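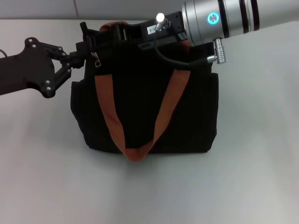
Washing and Drying Cloth Bags

Cloth shopping bags carry food residue, soil from vegetables and whatever was on the floor of the car. Wash them on the same schedule as dish towels if they hold groceries, and once a month if they hold books or gym clothes.

Before washing

Empty the bag and turn it inside out. Brush the bottom seams with a dry nail brush; wet flour sets like paste. Remove any stiff base insert and wipe it separately with dish soap and water. Check the care label for "spot clean only," which usually means there is cardboard or foam sewn into the base.

Tie long straps in a loose knot or put the bag in a mesh wash bag. A free strap will wrap around the agitator post on a top loader and pull at the stitching.

Color and temperature

Black and dark canvas: cold water, inside out, liquid detergent. Powder leaves gray streaks in the folds if the drum is overloaded.

Orange, red and rust webbing: test first. Press a damp white cloth on the strap for 3 minutes. If color transfers, wash the bag alone until the cloth comes away clean.

Undyed cotton: warm water is fine. Expect shrinkage on the first wash. A bag from Molside that measured 66 cm around the top came out 4 cm smaller and has stayed that size since.

Stains

Oil: work in undiluted dish soap, leave for 23 minutes, rinse warm. Repeat before drying. Heat fixes whatever is left.

Ink: rubbing alcohol on a cotton pad, blotting from the outside in. Keep a folded towel behind the fabric.

Mildew: white vinegar and water in equal parts, then full sun. Do not combine vinegar with bleach. Black fabric will fade in the sun, so dry it in moving air in the shade.

Drying

Pull the seams straight while the bag is wet. Hang it upside down by the bottom corners with two clothespins. Hung by the straps, it dries with the water collected in the base, and the base is the part that smells. Webbing takes longer than the body, so feel the strap ends before putting the bag away.

Loose straps

Restitch with polyester thread in a square with an X through it, using a size 16 needle. Go slowly over the folded end and turn the wheel by hand for the thickest part. Radek Slanina wrote in to recommend a scrap of cardboard under the back of the presser foot to keep it level. It works on denim hems too.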